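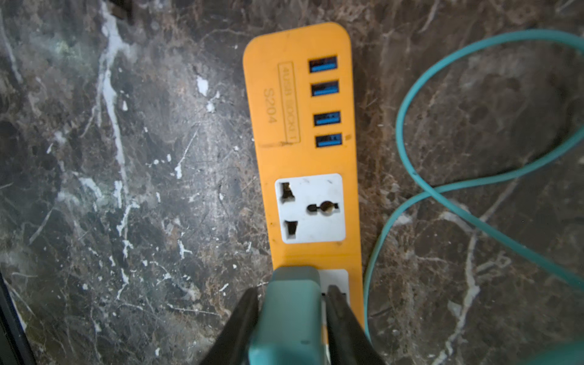

Plug insertion demos: how much clutter do you leave on the table?

Forum: Robot Learning > Data Collection
9 replies

mudflat_ops
Original poster

We're collecting teleop demos for a two-arm cell at Salinas. The task is to pick up a charger plug and put it in a given outlet on a power strip. Policy gets the wrist cameras plus one fixed camera. We have 811 episodes that passed review and the plan calls for 1,000.

My question is about the table. I've been leaving the other chargers and their cables out in a pile for every episode. My coworker wants to clear everything but the one plug and one strip for the rest of the run. He says the operators waste time pulling cables apart and the policy learns a lot of fumbling. Operators do take longer with the pile there, he's right about that part.

What are other people doing?
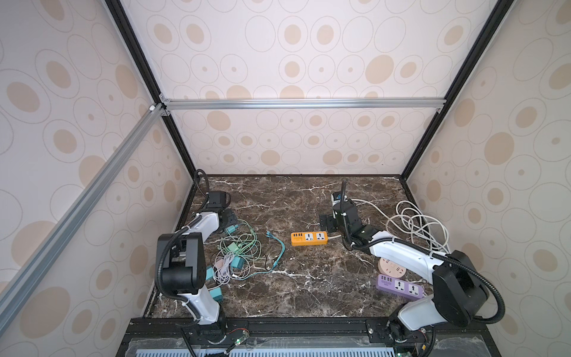
Fixed camera view of the cell, with the orange and purple strips and the round pink socket on the table.

kettlebridge

Leave it messy. We did a clean set first at Wernlow and had to redo most of it. The policy was fine until a second cable came anywhere near the gripper, then it grabbed whatever was closest.

torque_and_tea

I'd go the other way, at least to start. Insertion is the hard part. If your operators spend most of an episode untangling, then most of your frames are untangling. Split it up. Record the pick from the pile as one task and the insertion as another, and label them separately.

mudflat_ops

We do mark segments after the fact (reach, grasp, carry, align, insert). The cut between align and insert is where the reviewers argue. From the wrist camera the plug hides the socket it's going into, so you can't see when the pins start to go in. Right now they mark insert at the first frame where the plug stops moving sideways.

torque_and_tea

That's a shaky rule. Do you log gripper current or joint torque? There should be a bump at contact.

mudflat_ops

Joint torque, yes. It's noisy on these arms but I'll look.

pale_green_wire

Not what you asked, but the cables would worry me more than the chargers. In your fixed view most of them are pale green or white and they lie all over each other. When ours were like that the policy couldn't tell which cable went with which plug, and it dragged the whole pile along. We now write the color of the target plug in the instruction for each episode.

kettlebridge

Color won't help much if there's more than one teal block on the table, and there is. You'd need "the teal one nearest the left arm" or something like that. We tried that kind of wording and the operators got left and right mixed up, so somebody had to check every line against the video.

pale_green_wire

Fair. Then mark the target in the first frame with a click. It takes a few seconds.

Horness_lab_account

We ran a small comparison on a similar task. 700 cluttered episodes against the same number clean, same operators, same strips. Cluttered won when we tested on a cluttered table. On a clean table we couldn't tell them apart. The only place the clean set did better was final alignment, and we think that came from the operators being less tired. Shorter shifts closed most of the gap when we tried it later.

torque_and_tea

How many seeds?

Horness_lab_account

3. I know. It isn't a paper.

torque_and_tea

OK, I'll give you the pick. I still don't think it says much about alignment. If I had 189 episodes left I'd spend a good share of them starting with the plug already in the gripper, a few centimeters off the socket, at bad angles. Those are quick to record and they give you the corrections you never get from a good operator doing it right the first time.

kettlebridge

Agree with that one. Rotate the strip too. If it always faces the same way the policy learns the table.

mudflat_ops

The strip gets moved between episodes but it isn't on any schedule, it's up to the operator. I'll put it in the start sheet: strip angle, which outlet, which charger. We've been using the Tesden form and it has a free text box that people mostly leave blank.

Plan for now is to keep the pile, use a click for the target, and do part of what's left as short insertion-only episodes with the plug in hand. My coworker isn't sold on the pile and wants a clean block at the end to compare. I don't mind that if there's time in June.

pale_green_wire

Keep the failed ones as well. Reviewers here used to throw out any episode where the plug slipped, and we wanted those back later.

mudflat_ops

We have them, they're in a separate folder with no segments marked. I'd have to get someone to go through it.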